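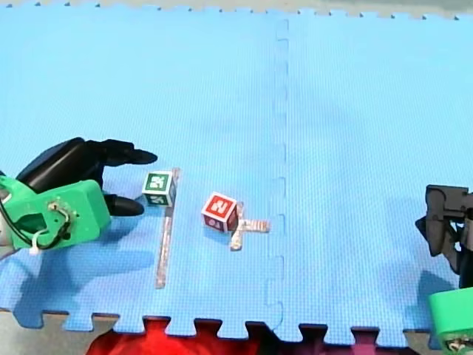
Prirkholm Noise Survey

Indoor sound level readings from community playrooms and halls in Irkovside. The set is meant for people comparing floor coverings and room treatments, and for anyone testing acoustic software on small, messy data.

Contents

readings.csv – one row per measurement
rooms.csv – room dimensions, ceiling type, floor covering
events.csv – door slams, traffic, heating noise, with start and end times
notes.txt – free text from the survey sheets

The survey covers 18 rooms. Each room was measured in 3 sessions of 15 minutes, with the meter on a tripod at seated ear height.

Fields in readings.csv

room_id: matches rooms.csv
session: 1 to 3
t: seconds from session start
laeq: A-weighted level, dB, one-second average
lcpeak: C-weighted peak, dB, blank if not logged

Floor covering

The floor field takes one of: bare, carpet, foam, mixed. Foam means interlocking tiles over at least half of the floor area. Tile thickness was not recorded. Rooms with loose rugs are coded as mixed, whatever the rug size.

Known problems

Room 5 has no peak values. The meter was set to the wrong profile and the session was not repeated.

Clock drift between the meter and the event log was corrected by hand for the Maes annex. Treat event times there as good to a few seconds.

Reverberation time is not included. Balloon bursts were recorded in May but the files clipped.

Processing

Raw logs were converted with Ilska and checked for gaps. Missing seconds are left out – they are not filled or interpolated. Levels are as logged, with no correction for background noise.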